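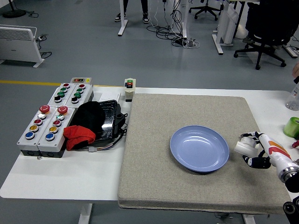
The manipulation group at Jallmont has been testing whether a robot hand can learn to pick up shallow dishes by the rim from head-camera video alone. Its controller, Stulari, was trained on 200 demonstrations recorded at the Clurgate lab.

"Plates are harder than mugs," the group's lead engineer said. "The rim is low, and a glossy glaze throws the ceiling lights back at the camera. Our depth estimate is poor there."

The first version closed the fingers too early and pushed the plate away. The group then added a contact term to the loss, following the Nguyen-Tran formulation, and retrained. Failed grasps over the test set fell from 47 to 6.

"Four of those 6 were the same error," the engineer said. "The thumb came down on top of the rim and the controller read it as a grasp."

Testing was done on a felt pad. Asked whether the result would hold on a bare table, the engineer was cautious. "Felt adds friction, so the plate slides less. We haven't run the bare surface with the new loss. That is scheduled for March, with the same plates and the same starting poses."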